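Washing red and white sportswear without the pink

The club top has red panels next to white ones, and the dye in the red moves more readily than the care label suggests. I have kept notes on it since January. The short version: wash it cold, wash it alone, and do not leave it lying about damp.

Sorting comes first. Anything with red and white in the same garment goes in its own basket and stays there until there is enough for a small load.
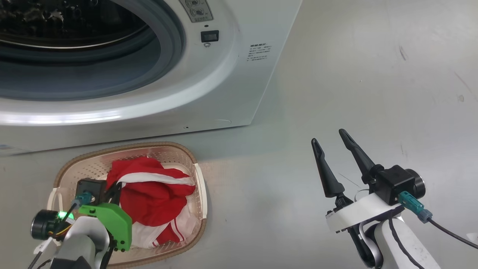
Red and white only, nothing else in the basket.

Mine goes through the short cycle at the lowest temperature, with the spin turned down. Liquid detergent, half a cap, no softener - softener coats the fibres and the fabric stops wicking. The drum should be well under half full. Zips are closed and the top is turned inside out.

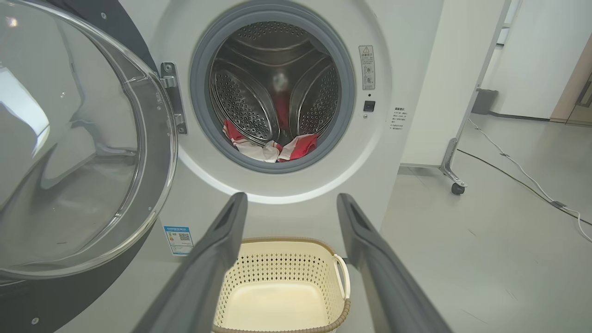

Jayawardena commented under the last post that a colour-catcher sheet does the same job at 40 degrees, and that 94 washes on a Fitport top had left the white stripes white. I have no figures to set against that. My own top is at 30 or so and the white is still acceptable, with slight greying at the cuffs.

Drying is on a hanger, in shade. Next post: the Breko descaler, which I have now used twice.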